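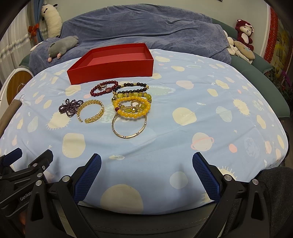
Hello all, I'm with Detlef on this one, mostly. Shirts and towels get all the attention on this list and I reckon small fiddly tidying is the harder job by miles. Take a jewellery box: beaded bracelets lying half on top of each other, a ring with a red stone, a thin silver bangle, all on a soft patterned sheet, and the job is just to get them into an open red box. My niece could do that at four! Anyway, on 4/16/26 Detlef Kuhlmann wrote:

> I went to the Tramik open day in Sternport and their arm folded 32 towels without a hitch. Then somebody gave it a necklace and it gave up after 15 tries. Are we any nearer a machine that can clear a dressing table? 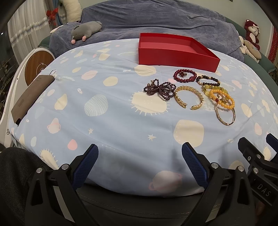 Nearer, yes, but I wouldn't clear a shelf for one yet. We tried something similar with the Yurt at work (washers and bits of chain into trays) and it managed roughly 400 in a shift, which sounds grand until you hear that the chain was nearly all done by me. Anything that flops or loops, it drags its neighbour along. Reinhold, did you ever get the softer finger pads from Ondudora? I'd love to borrow a pair for a week if you're not using them.

Cheers,
Maureen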